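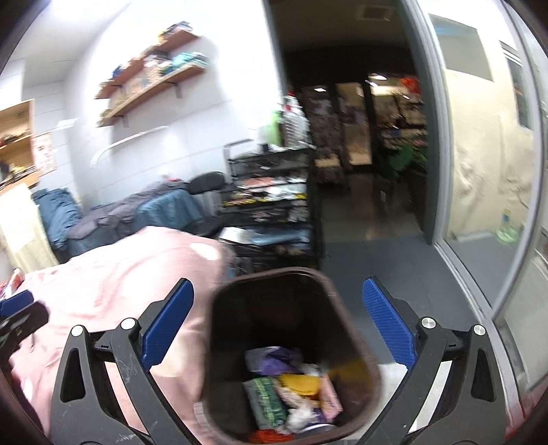
Setsuko Kubo wrote to say that she has stopped buying biscuits in individual wrappers altogether, and that her grandchildren have forgiven her, more or less. She bakes a tray of oat ones at the start of the week instead, and keeps them in an old tea tin with a slice of bread to stop them going hard (I had never heard of the bread, but I tried it and mine were lovely for days).

Her letter came after our piece on **cutting down on kitchen rubbish**, which brought in more post than anything we've printed since the great slug debate! Many of you asked about crisp packets and sweet wrappers, those crinkly things that spring back open when you scrunch them. Most kerbside collections won't take them, I'm afraid, so do check with your own council before you put them in with the recycling.

Bouchra Abdel Rahman buys her rice and lentils loose from Hoshino, the little shop by the bridge, and takes her own jars. They'll weigh the jar first if you ask, and they're open until 6 most evenings. Masanobu Ikeda would like to share a big sack of porridge oats between four households, and he has three so far, so one more, please!

We'll come back to all this in October, when the apples are in and everybody has peelings to get rid of. Do keep the letters coming, however short.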